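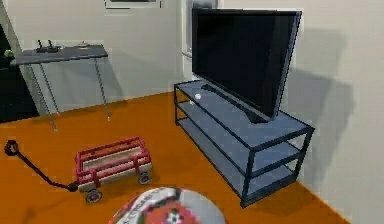

How Does a Television Make a Picture?

Hello, young readers! Today we will learn how a television makes a picture that moves. It is a nice subject, because most of us look at a television very often, but we do not often think about what the screen is doing.

First, a secret. The picture on the television does not move. It never moved! The television shows you one still picture, then another still picture, then another. Each one is a little different from the one before. They change so quickly that your brain joins them together, and you see a horse that runs or a ball that flies.

You can try this at home with a small notebook. On the last page, draw a ball near the bottom. On the page before it, draw the same ball a little higher. Continue like this until you have 19 pages. Now hold the notebook and let the pages run quickly under your thumb. The ball jumps! My pupils in Vutville made such notebooks in July, and the best one was of a cat which falls into a soup.

Very small dots

Now we must ask what one still picture is made of. The answer is dots. A television screen is covered with dots of light, and there are millions of them. One dot is called a pixel. The pixels are so small that from the sofa you cannot see them one by one. You see only the whole picture, in the same way as you see a beach and not each grain of sand.

Take a sheet of squared paper and color the squares to make a face. If you use only a few big squares, the face will look strange, like it is built from bricks. If you use many small squares, the face will look much better. My neighbor's son Mao made one with 1,833 squares. It took him two weeks and one whole green pencil, and it is a very good frog.

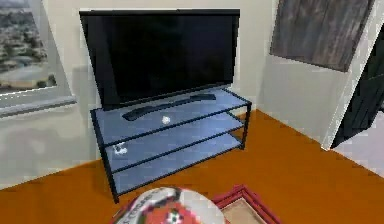
Three colors are enough

Each pixel has three little parts. One part gives red light, one gives green light and one gives blue light. The television can make each part bright or weak. By mixing them it can make nearly all the colors that you know.

Mixing light is different from mixing paint. If you mix red paint and green paint, you get something brown. But if you mix red light and green light, you get yellow! And when red, green and blue light all shine strongly together, you see white. When all three parts give no light, you see black.

How does the picture come to your home?

The picture travels as a signal. It can come through the air to an antenna, from a satellite high above the Earth, or through a cable. The signal is like a very long message made of numbers. It tells the television how to color the pixels. Inside the television there is a small computer which reads this message and does what it says, again and again, as long as you are watching.

And the remote control? Most of them send a kind of light which is called infrared. Our eyes cannot see it, but the television has a little sensor which can.

New words

Pixel: one small dot of a picture on a screen.
Signal: a message that carries the picture and the sound.
Antenna: a metal thing that catches signals from the air.
Infrared: a light that people cannot see.

A question for you

If you show 2 pictures in each second, will the ball in your notebook move smoothly? Try it slowly, then quickly, and write down what you see.

Written by Bronisława Kozłowski, August 29, 2024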